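Posted in: Home & Garden > Decks and Outdoor Flooring > Grant Reports

Search this site... Go

Progress report to the Folen Fund: deck and walkway replacement at the Gemska housing court
Prepared by Bram Maes, project lead, for Veerle Verschueren
Period covered: start of work to the end of June

1. Where we are

The grant pays for replacing the old softwood deck and the raised walkway at Gemska, which links the two rows of homes to the shared garden. The full job is 294 square meters of surface. By the end of June we had stripped all of the old boards and laid new ones over the walkway and the north half of the deck. The south half has its new frame but no boards yet. The steps down to the garden have not been started.

We are two weeks behind the plan sent in with the application. Most of that was lost on the footings, covered in section 2. We still expect to finish inside the grant period and are not asking for more time.

2. Footings and frame

The application assumed we could keep the existing concrete footings and set new posts on them. When the old boards came up we found that many of the footings on the garden side had sunk and tilted. Jelle Wouters checked each one with a level and a probe. Out of 82 footings, most were sound, but the whole outer row had to be dug out and poured again.

The soil on that side is heavy clay and holds water after rain. We put in a strip of drainage gravel along the outer row and ran a perforated pipe to the existing drain at the corner. This was not in the original plan. It came out of the contingency line, and there is money left in that line.

The new joists are pressure-treated pine, set closer together than the old ones. The old spacing was fine for thick timber boards but too wide for composite, which sags between supports in hot weather. All joist tops have been taped before boarding. Van Beek supplied the lumber and the hangers. One delivery came with the wrong length of joist and was exchanged without charge, though we lost three working days to it.

3. Boards

We went with composite boards on the main deck and walkway, as agreed. The residents were shown a gray and a brown sample and chose the gray. The boards are fixed with hidden clips, with a gap left at the ends for movement. Wilma Dijkstra asked whether the surface would be slippery in winter. The boards have a brushed finish, and we have added grip strips at the head of the ramp and at both doors. She has walked the finished part with her frame and asked for one more strip at the turn, which has been fitted.

The steps will still be hardwood. Composite treads need a support under almost every edge, and on a stair this wide the extra framing costs more than the timber saves. The hardwood will need oiling once a year. Gemska's maintenance plan has been updated to include it.

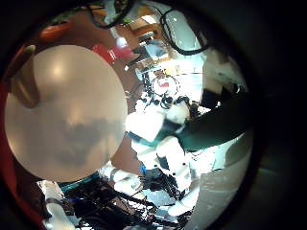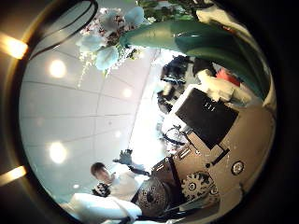
4. Access during the work

Residents of the north row had no direct path to the garden while the walkway was open. We laid a temporary route of plywood sheets on scaffold planks along the fence. It was swept every morning and inspected after heavy rain. One sheet came loose in a storm and was screwed down again the same day. No one was hurt, and there have been no accidents on site in this period.

Noisy work is kept between 9 a.m. and 4 p.m. We had two complaints about the saw, both from the same end of the north row, and moved the cutting table to the far side of the bike shed. We have had no complaints after that.

5. Money

Spending is close to plan except in two places. The new footings and drainage cost more than expected, as described above. Disposal of the old boards cost less - Jindari took the sound lengths for raised beds, so we paid to haul away only the rotten ones.

We have one change to request. The budget has $3,000 set aside for low-voltage lighting along the walkway. After talking with the electrician we would like to spend this on fewer fixtures of a better grade, placed at the steps, the ramp and the turn, instead of a row of cheaper ones along the whole edge. The total stays the same. The conduit is already in place under the boards and works for either layout. Please let us know by the time we start the steps, as the fixtures in the risers have to be cut in before the treads go down.

6. Problems still open

The railing on the garden side has not been ordered. Our drawings show posts fixed to the face of the outer joist, and the building inspector wants them bolted through with blocking behind. Veronica Zamfir is redrawing the detail. It adds some labor but little material.

There is also a low spot at the south door, where the door sill is closer to the deck surface than it should be. We can either drop the frame slightly along that edge or fit a narrow channel drain in front of the door. I prefer the channel. Dropping the frame would leave a small lip in the surface, and that door is used by people with walkers.

7. Next period

Board the south half of the deck. Settle the sill detail and fit the drain if that is the choice. Order the railing once the drawing is passed. Build the steps and the lighting at the same time. Take up the temporary route and reseed the strip of grass under it, which is in poor shape.

The receipts for this period and Jelle's footing survey are being sent separately. The final inspection will be booked when the railing is up, and I will send you the time so that someone from the Fund can attend.

Bram Maes

2 comments | 0 shares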